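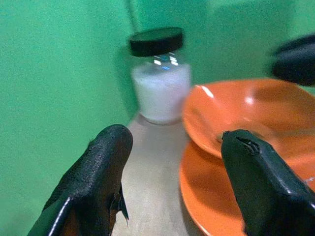
Najwa Tannous asks whether pieces that come out of the dishwasher cloudy have to be reported as damaged before the crates go back. They do not. Cloudiness is nearly always a mineral film and is removed at the depot. See "What counts as damage?" for the cases that do need a report.

Last updated: Thursday, February 20, 2020

Braro Tableware Loans: Frequently Asked Questions

What can be borrowed?
Plates, bowls, cups, serving dishes, lidded jars and flatware. Stock is held at the Zillbridge depot and issued in Katene crates. A crate is the smallest unit of loan. Single pieces are not issued, even if only a few are needed.

How many place settings are in a crate?
A standard Katene crate holds 30 place settings. A place setting is one plate, one bowl, one cup and one set of flatware. Serving dishes and jars are packed in a separate crate with its own contents card.

How long is a loan?
33 hours from the collection time printed on the loan slip. The period allows for an evening event, washing, and return during the next day's opening hours. An extension can be granted if the crate has not been reserved by someone else. Request it before the loan ends.

Do items have to be washed before return?
Yes. Scrape and wash all pieces, then let them dry fully before packing. Pieces packed damp stick together and leave rings on the glaze. A residential dishwasher on a normal cycle is sufficient. Do not use scouring powder or steel wool.

Our building has hard water. Will that harm the glaze?
No. Hard water leaves a white film that sits on top of the glaze. Wipe with white vinegar diluted in an equal amount of water, rinse, and dry with a cloth. If the film stays after that, return the item as it is.

Can bowls be stacked on plates?
Yes, for storage and on the table. For transport, pack each size in its own divider. A bowl resting on a plate shifts when the crate is tilted, and its foot ring can scratch the plate.

Can the tableware go in a microwave or oven?
Plates and bowls are microwave safe. Nothing in the loan stock is oven safe. Take the lids off jars before heating, and do not pour boiling liquid into a cold jar.

How should a buffet be laid out if two tables are used?
Either close the gap fully or leave enough space for a person to walk through. A narrow gap is where dropped flatware ends up. Place stacked plates at the start of the line, well back from any corner, with flatware at the far end. 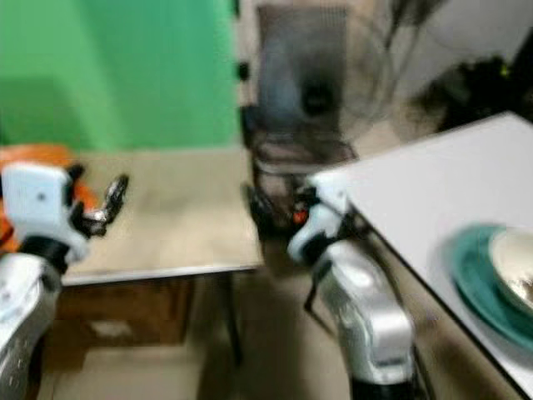
Table corner and the gap between two tables.

If the tables differ in height, do not bridge them with a tray. Keep serving dishes completely on one surface or the other. Table covers should be clipped at the corners. Clips are not supplied.

What counts as damage?
Chips, cracks, missing lids and bent flatware. Crazing (fine lines in the glaze) is wear and is not charged. Wrap chipped pieces in paper, mark the paper, and put them at the top of the crate. Do not glue broken items. Glued pieces cannot be reissued and slow down the count at check-in.

What does a broken piece cost?
The replacement price is on the contents card inside the lid of each crate. It is taken from the deposit. If the total exceeds the deposit, an invoice is sent for the difference.

A crate was one bowl short when we opened it. What should we do?
Note the shortage on the contents card and send a message before the event begins. Shortages reported at return are treated as losses.

Is there a limit on crates per booking?
2 crates of place settings for private bookings. Schools and registered associations may apply for more. Allow extra time for large requests, as crates may have to come from the Kindurport store.

Can the crates be carried on public transit?
A full crate is heavy and has no shoulder strap. A hand truck is recommended. Do not stand a crate on its end.

Reader comments

Carla Sleiman
The vinegar mix worked on the bowls but left streaks on our cups. A second rinse in warm water took care of it. Might be worth adding.

hollisb
Does the loan period pause if the depot is closed the next day? We have a Saturday dinner in February and the slip doesn't say.

Braro desk
It does not pause, but return falls due at the next opening and no late fee applies. The slip will be reworded.

Contact: Braro Tableware Loans, Zillbridge Depot, P.O. Box 4000 | Copyright 2020 Braro | Back to top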